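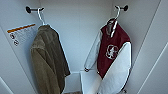 Casacos nos cabides, um em cada gancho.

2020-03-23 – caderno da Bolero, bancada Pisa

Passei a manhã a reler as regras de operação com a Maarja. São 19, e a 18 diz que a regra 7 não se aplica às sextas. Ficou riscada.

O que fica para as tarefas com roupa:
Antes de cada sessão, verificar que o cabide está bem assente no gancho. «Parece assente» não conta como verificação.
Bolsos vazios. O Ojārs Hunt defende que ele próprio é a exceção; não consta do texto.
Velocidade reduzida sempre que houver tecido ao alcance das garras. Manga comprida é tecido, por muito que se discuta.
Quem tem a mão no botão de paragem não responde a mensagens.
Etiquetas de instruções não se tapam nem se arrancam. Se alguém não as consegue ler, aproxima-se com o braço parado.
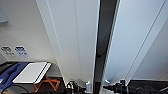 As duas garras junto aos painéis brancos.

Falta fechar a distância mínima aos painéis. A norma interna da Gudeta fala em «folga adequada», redação de quem nunca teve de repintar nada. Proponho um número por tarefa, escrito na folha de sessão antes de ligar os motores, e o número fica mesmo que dê azar.

Registos: o ensaio 458 não tem nome de operador. O 752 tem dois, e nenhum se lembra. A partir de hoje, ensaio sem assinatura vai para a pasta Sondell e não entra nas médias – a Maarja já mudou o guião de importação.

Por fazer: imprimir a versão nova, retirar a de julho da parede (continua lá, com a regra das sextas) e perguntar ao Ojārs pela chave do armário de ferramentas.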